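### 4.2 Tray Setup and Transfer

1. Place the clear container on the left portion of the table and the slotted rack to the right of center.
2. Lay one green sheet flat on the bottom of the container.
3. Hold the brown tray level, with one hand near each end.

**Caution:** Do not lift the tray by one end only. 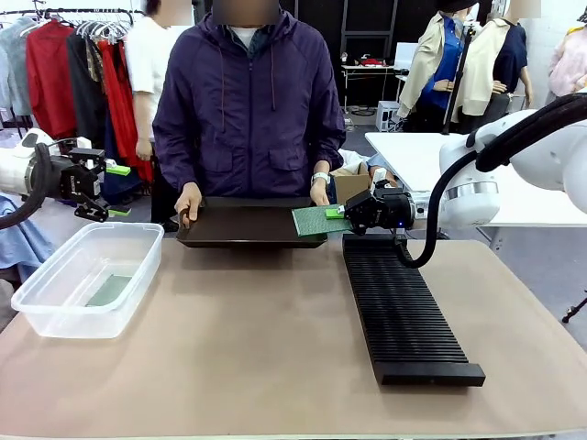

4. Lower the tray onto the table and release both hands together. Leave the slots of the rack clear.
5. Return any unused green sheets to storage bin 18.

**Note:** Sheets with bent corners are to be set aside and reported to Despina Voicu, Sonddale Supply Office, extension 2910. Replacement sheets are ordered under part number 594 and issued in packs of 2.

Proceed to Section 4.3 for cleaning of the tray.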